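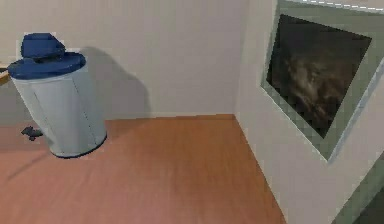

Pedal bins come first on the list of things the cleaning robots at Kurnness are supposed to take off our hands. The pitch, as it reached staff in February, is that a machine will go room to room in the evening, open the bin, lift out the liner, put in a fresh one and move along. The people who do that now will be "released for higher-value tasks." If you have worked in a building with more than one employer in it, you will have heard that phrase before, and you will know to ask which tasks and at what rate of pay.

So far the robot has done all its training in simulation. Yagi, the supplier, builds rooms on a computer – a couple of walls, a wood floor, a picture hung up, a bin with a pedal at the bottom and a lid on top – and lets the software practice in them over and over. There is nothing wrong with that as a way to start. It is cheap and no one gets a foot run over. But a rendered room is a very tidy place. The floor around the bin is bare. There is no chair pushed up against it, no pizza box wedged under the lid, no coffee poured in on top of the paper towels by someone in a hurry.

Anyone on the evening crew could give Yagi a list of what goes wrong with a bin. Liners split. Lids stick. People on the second floor move theirs behind the door and then complain it was missed. None of this has been asked for. The crew had one briefing, which lasted nine minutes by the clock in the break room, and most of that was a video.

The numbers we were shown deserve a closer look too. The slide said the trial would save 63 hours a month across the site. It did not say whether that counts the time somebody spends walking over to free a stuck machine, or wiping up after one, or doing the rooms it skipped. When a member asked, the answer was that those hours would be "absorbed." By whom was left open, and we think we can guess.

We have seen a version of this before. At the Jurberg depot they brought in floor scrubbers that were going to run themselves. Four years on, they still have a person following each one, moving chairs out of its way and putting them back. The job title changed and the grade went down a step, on the argument that the machine was now doing the skilled part. The people there will tell you the scrubber does a decent job on a long straight hallway. They will also tell you their knees were better when they set their own pace.

To be fair to Porkport, who hold the cleaning contract and will be paying for all this, they have said no one will lose their job during the trial. We have that in writing and we are glad of it. What we don't have is anything covering the day after the trial ends. We also don't know who decides whether it worked. If the supplier marks its own homework we can expect a good grade.

Some of the crew are looking forward to it, and that should be said. Bending over bins for a whole shift is hard on the back, and several people told us they would happily hand that part over if it really did get handed over. Their worry is ending up with the bending plus a machine to look after.

We have asked for a sit-down with Porkport and Yagi before anything with wheels comes through the loading dock. We want members of the evening crew in the room, on paid time. We want the assisted hours logged separately from the rest, and grades frozen until the results are out. The trial is set for seven weeks, with the start date still to be confirmed.

If you work evenings and have something to add, put a note in the box by the time clock or catch your steward before the 4 p.m. handover. Notes don't need a name on them.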